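About Vuvirlow

Vuvirlow reads what people put down about where their families came from, and asks how much weight those answers can carry. We are a small research office that works on ancestry and heritage questions: the ones on census forms, school enrollment sheets, hospital intake papers and the mail-in tests that promise to tell you who you are. We don't sell tests. We don't draw family trees. If you came looking for a crest to hang in the den, we are the wrong office, and we have our doubts about the right one too.

The work started with a box of paper. A county survey had asked people to write in their ancestry, and someone had sorted the answers into tidy groups and published a pie chart. We got hold of the original sheets, 1,119 of them, and sat down to read them one at a time. People had written "German, I think." They had written the name of a town that has been in three different countries. They had written "ask my aunt." One person drew a line through the whole question. In the pie chart, every one of these people had a color.

We still haven't gotten over that chart.

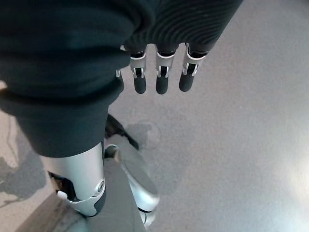 The usual defense is that the mistakes cancel out. Maybe they do, sometimes. We have asked to see the evidence on many occasions and have mostly been handed another chart. A person with four grandparents from four places has to pick, and what they pick depends on the last name they carry, the food they grew up with, the examples printed under the question and how much room is left on the line. Change the examples and you change the answers. Then a newspaper reports that a group has grown or shrunk, and a reader could be forgiven for thinking that somebody moved.

Our longest-running project is called Condori. It goes back to the same households and asks the same ancestry question again, with the same wording, and compares the two sets of answers. We have 2,000 people in it at present. We'd like more, but we would rather keep the ones we have than lose track of them chasing a bigger number for the cover of a report. Some people give a different answer the second time. They aren't lying either time, as far as we can tell, and we don't correct them.

Rutier is the newer project and the one we argue over most. It looks at place-of-origin names in old ship lists, church books and naturalization papers, and tracks how clerks spelled them, shortened them or swapped them for the nearest port. We were told a computer program could match these names to a modern map. It can match them. Whether the matches are any good is another question, and for now every one gets read by a person.

We work out of the second floor of a former bank in Grestance. The reading room holds 200 boxes, and the rest are in storage because the floor has a weight limit. Visitors are welcome to read the blank forms and the coding guides. Completed sheets stay closed, even to relatives, even to nice ones. 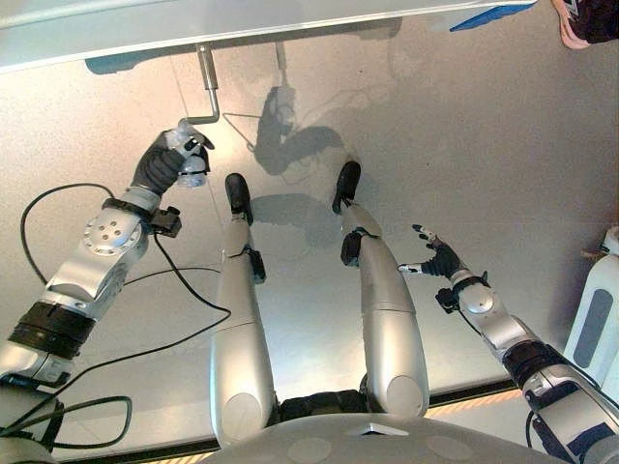
Can you tell me what my ancestry is?
We can't, and we'd be careful with anyone who says they can do it in one line. We can show you how your answer would be coded on different forms, and you may find that you land in two different groups depending on which box you reach first.

Who pays for the work?
Mostly small grants and contract work for agencies that want their forms looked over. They get our comments in writing. Some of them use the comments, and some print the form the way it was.

Do you think these questions should be dropped?
Our staff is split on this. The answers help direct money for schools, clinics and translation, and a bad count can still be more useful than no count. What we object to is the decimal point. A figure built from guesses, family stories and half-filled lines shouldn't be printed as though it had been weighed on a scale.

Our reports are free to read and come with the full wording of every question we asked, including the ones that didn't work. The yearly summary comes out in February. Corrections go at the front of it, ahead of the findings.

Page last revised October 4, 2024.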